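Hofstetter Hall Knitters Open Their Doors for a Winter of Wool

4th December 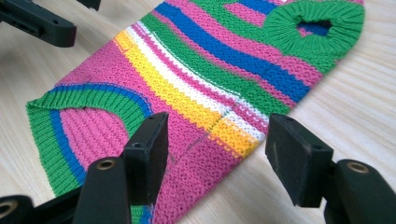 Knitting is having a wonderful winter in Watance. The first open evening of the Jumari Wool Circle filled the downstairs room at Hofstetter Hall, and by the time the kettle had boiled twice people were sitting on the stairs with their yarn in their laps. The circle has met in one form or another for 20 years, mostly in members' kitchens, and this is the first season it has had a proper home. There is a lot of color in what its members make, and a small striped knit in hot pink, green, royal blue, yellow and white, with a thick ribbed green neck, gives a good idea of the taste of the place. If you like beige, you are welcome too, but you may be talked out of it!

Urs Leitner, who teaches the beginners' table, learned to knit as a boy from his grandmother and picked it up again when he retired from the bus depot. He starts everyone on the same thing, a plain square in garter stitch, and he is very patient about dropped stitches.

"People come in and tell me they have no talent for it," he said. "I tell them I don't either, I've just done a lot of it. You get one row right and then you do that row again. By the end of the evening they've got a square, and they're showing it to the person next to them."

Several of those squares went home half finished on the first night, still on the needles, and one teenager had made enough headway on hers to start asking about mittens. Urs lent her a pattern and a set of double-pointed needles and told her to bring back whatever happened.

The other end of the room belongs to Waltraud Sutter and the stripes. She has been using up leftover yarn for most of her life and has strong feelings about it. Her advice for anyone with a basket of odds and ends is to sort by thickness first and worry about color later, and to keep one strong shade for all the cuffs and collars so that the rest can be as wild as it likes. She is also a great believer in purl stitches on the outside of stripes. The little bumps catch bits of the color from the row before, she says, and the stripes look livelier for it.

"Smooth is lovely for a plain sweater," Waltraud said, "but with scraps I want it bumpy. It's more fun to touch, and children notice that."

She spent a good part of the evening on collars, which seem to be where most home knitters get stuck. Her method is to pick up the neck stitches with a needle one size smaller than the one used for the body, work the ribbing twice as long as looks right, then fold it to the inside and sew it down loosely. It makes a soft, thick edge that springs back after being pulled over a wriggling head. Bind off too tightly and it won't go over the head at all – a mistake that got a groan of recognition from nearly every table.

The circle has a project on the go this winter as well. Members are knitting children's sweaters and hats for the Prevar family center across the river, which hands them out through the cold months. Last winter's total was 388 pieces, hats included, and the circle would dearly love to beat it. All sizes are useful, though the center has asked for more in the toddler range, as those are the first to go. Washable yarn is best. Plain acrylic is absolutely fine, and so is a wool blend as long as the label says it can go in a machine.

Finished pieces can be dropped at the hall on any open evening, or left in the box just inside the library entrance. Please sew in the ends before you hand them over, and pin on a scrap of paper with the fiber and the size. A spare meter or so of matching yarn wound around the paper is a lovely extra, and makes mending much easier for the family who ends up with it.

Yarn donations are pouring in too. A reader in the old mill cottages cleared out her late aunt's cupboard and brought down 61 balls, most of them with the bands still on, and there was a very happy half hour of rummaging when the boxes were opened. Anything in decent shape is welcome, even small amounts. The only thing the circle can't use is yarn that moths have been at, so do check before you bring it.

There are 2 sets of open evenings planned, one running up to the holidays and the other starting again in the new year and going through to April, when the circle hopes to hang a show of the season's work in the hall's front windows. Sessions are free, with a jar by the kettle for tea and biscuits. Needles and practice yarn are there to borrow, and crocheters are very welcome – they already have a corner of their own by the radiator, and it's a noisy one.

Beginners can simply turn up. Anyone with a half-made sweater that has been sitting in a bag for years should bring that along too, however bad it looks. Waltraud has promised to help with any collar that walks through the door, and Urs keeps a crochet hook in his shirt pocket for rescuing stitches. Children are welcome with an adult, and the hall has a ramp at the side entrance.

For the list of dates, or to ask about sizes for the Prevar sweaters, stop by the Hofstetter Hall notice board or ask at the library desk.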